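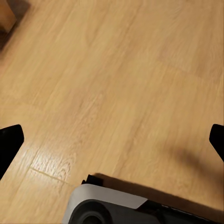 Fig. 1. Simulated wrist view, gripper open over a wood-grain floor.

Notes for Session 6: House rules for working in simulation
Marjorie Penrose, Barkden robotics short course
Last revised Dec 24, 2018

Okay, these are the rules I talked through in the lab, written up properly for those of you who asked (and for those of you who were still fighting with your logins). The handout from April is out of date, so please bin it.

Start with Fig. 1 and get into the habit of reading a wrist view before you press anything. I look at the fingers first. They're wide apart, one at each side, with nothing between the tips, so I'd write "open, empty" in my log. Then I look for whatever I might hit or want. There's a bit of a wooden object up in the top left corner and we only get a small part of it. Could be a block, could be a furniture leg. I don't know from this view, and the log should say so! Write "wooden object, top left, partly in view" and leave the guessing out.

Rule 1. Log the state you can see, then the state you were told. Keep two columns. The Dawber controller will happily report a finger width, and most of the time it agrees with the view, but when the two disagree I want to know which one you believed.

Rule 2. Don't steer toward a partly seen object. Move the wrist until you have the whole thing in view, then plan. Kelly Staniforth went through the last batch of student runs with me, nearly 300 of them, and the bad grasps we kept stopping at were planned off a corner or an edge. The planner fits a shape to what it has, and what it has is one corner.

Rule 3. Shadows aren't objects. Look at the dark patch on the floor next to the gripper housing, and the other one by the wooden thing. Both have soft edges, and a sloppy color threshold will pick up either one. If your detector finds a "thing" that slides along with the wrist, check the shadow before you open a bug report with me.

Same goes for shine. The glossy patch at lower left makes the grain and the seam between the boards stand out a lot, and an edge detector loves a bright straight line. Mask it or turn your threshold up, I don't mind which, but write down the number you used.

Rule 4. Slow near the floor. In our setup the limit is 200 mm per second in open space and 10 once you're in the contact zone. Yes, I know nothing breaks in simulation. You'll be moving the same script over to the Fuvum arm later in the course, and I've seen what happens to a script that was only ever run fast. Set the limits in the config file, please, and never by hand in the middle of a run.

Rule 5. Say it's simulated. Every figure, every clip, every table. Put the word in the caption where a tired person will find it. I've had lovely reports where I got to the last page before I learned there was no real floor involved, and I had to go back and read the whole thing again.

Rule 6. One change per run. If you swap the floor texture, leave the light alone. If you move the light, leave the friction alone. It feels painfully slow for the first hour – stick with it anyway.

A word on file names. Zelico stores runs in the order they finish, which may be a different order from the one you started them in. Use your initials, the run number, and a short word for what you changed. "test_final_new" will be sent back to you.

For next time: pick any one wrist view from your own runs and write a log entry for it, five lines at most. Swap with your bench partner and have them sketch the view from your words alone. Bring both the sketch and the original. Kelly is taking the first half of the session and will want to see your config files too, so have them open when she gets to your bench.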